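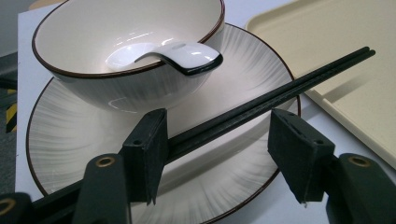 January 28, 2024

Sourdough log, week 6. Starter fed at 7 with equal weights of rye and water, kept on the shelf over the boiler. It doubled by early afternoon, slower than in October, when the kitchen was warmer. I have moved the jar one shelf up and will leave the feeding ratio alone so that only one thing changes.

Dough for one loaf: 300 g white flour, 10 g salt less a pinch, water at 70 percent. Marichka says 70 is too wet for the Tiedemann flour and that I should drop to 65. Her loaves are flatter than mine, so I noted the advice and kept the figure. Four folds at half-hour intervals. The dough tore on the third fold and I stopped there.

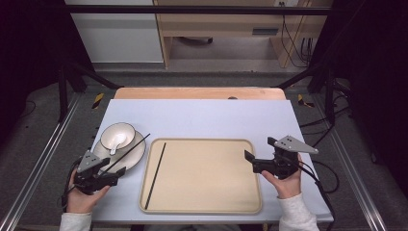 The oven is still the weak point. The dial reads high by some 10 degrees at the back and I have no reading for the front. Arne has offered his probe thermometer again. I should collect it before the next bake, along with the lid of the small pot, which he has had since the fall.

Soup at noon was leek and barley from the freezer. Needed salt. Label on the tub was illegible; buy a better marker.

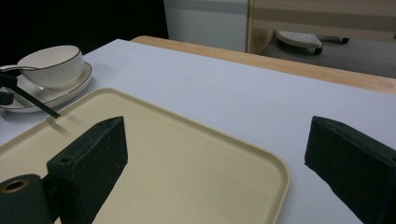 The white table, with the wood edge behind.

Loaf goes in cold tomorrow at 6, lid on for the first half of the bake. Rye is down to one bag. Ask Rajeshwari if she is ordering from Velau this month.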